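# Chapter 6: Gathering Examples

A learning system can only be as good as what you show it.

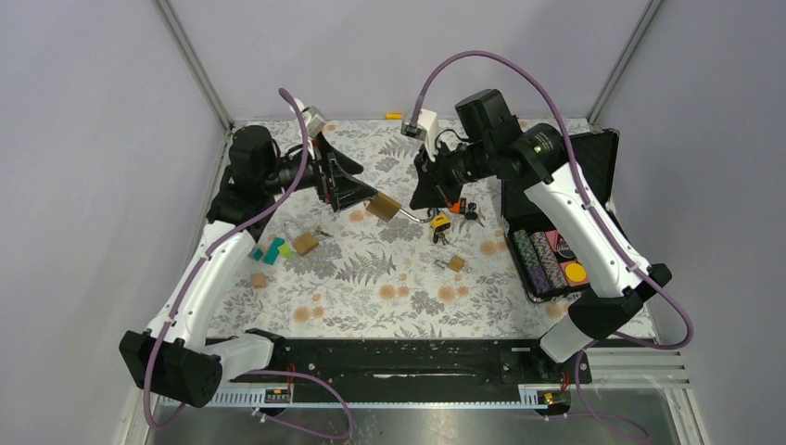 One reader of our draft chapters wrote in to ask why anyone would bother with this part at all, when there are huge collections of examples already out there for the taking. Couldn't a class just download one and get straight to training? It's a fair question, and plenty of good work starts that way. But the collection you download was made with somebody else's arms, somebody else's table and somebody else's idea of what "done" means. The first time you build your own, even a tiny one, you begin to read the big ones with much sharper eyes. And it's fun! Many students tell us this is the week when the whole subject clicks.

## 6.1 What counts as an example?

In Chapter 5 an example was a pair: an input and the answer we wanted. For a robot, an example is longer and messier. It's a whole stretch of behavior, from the moment the arms begin to move until the task is finished or given up. We call one such stretch an **episode**. Inside each episode are many small moments, and at every one of them we store two things side by side:

- what the system could sense (pictures from its cameras, the angle of each joint, how far each gripper is open)
- what it was told to do next

The second item is the one the system will learn to produce without help. If the two drift apart in time, even by a fraction of a second, the system learns to react to a world that has already moved on. Section 6.4 deals with timing, and you should not skip it.

## 6.2 A padlock is a wonderful teacher

Small metal objects make good practice. Take a brass padlock held up in one gripper, its shackle sticking out into the gap between two arms. To the person guiding the arms, it's obvious which end is which. To a learning system, the shackle is a thin shiny curve that changes its look each time the lock tilts, and a key lying on patterned cloth can blend into the leaves and flowers printed there.

Cameras mounted at the wrists help a lot with this. They travel with the grippers, so they get closest to the object at exactly the time when closeness matters. A fixed view still earns its keep, because a wrist camera knows very little about what the other arm is up to.

Other things on the table matter too. Blocks, spare locks, keys on a tag, a case of poker chips: none of these has to be part of the task. A system trained only on a bare surface may be thrown off completely by one stray block, and the cure is to let it see clutter from the start.

## 6.3 The Plunduma set

Throughout this chapter we'll work with a practice collection called Plunduma. It holds 1,714 episodes of two-armed handling tasks, split into two parts:

| Part | Episodes | Use |
|---|---|---|
| Vitine | 1,384 | training |
| Nseir | 330 | held back for testing |

Please leave Nseir alone until Chapter 8. We know how tempting it is to peek!

Of the Vitine episodes, 127 are marked as failures. The object slipped, or the arms got in each other's way, or the person guiding them simply ran out of patience. Older collections often threw such episodes out. We kept them, with their labels, and in Section 6.6 you'll train once with them and once without and compare the results for yourself.

## 6.4 Before you record

Good gathering is mostly good habits. Decide what the start of the task looks like and write it down in one sentence. Do the same for the end. Then vary everything that sentence leaves open: where the objects lie, which way they face, which arm goes first.

> **Try it.** Choose a task that needs both hands, such as passing a small object from one to the other. Do it 3 times at your desk and write down each step. Then ask a classmate to do it from your notes alone. Wherever the two of you differ, your notes have left something open. Should your examples cover both ways, or should you pick one?

Keep your notes from this exercise. You'll turn them into a recording plan at the end of the section, using the blank form in the Jinenance workbook, and the first thing that form asks for is the start sentence.

### Keeping the clocks together

Each camera and each joint sensor reports at its own pace. Suppose a camera delivers a new picture less often than the joints report their angles. Which picture belongs with which angle? The simplest rule is to stamp every reading with the time it was taken, then match each picture to the joint reading nearest to it.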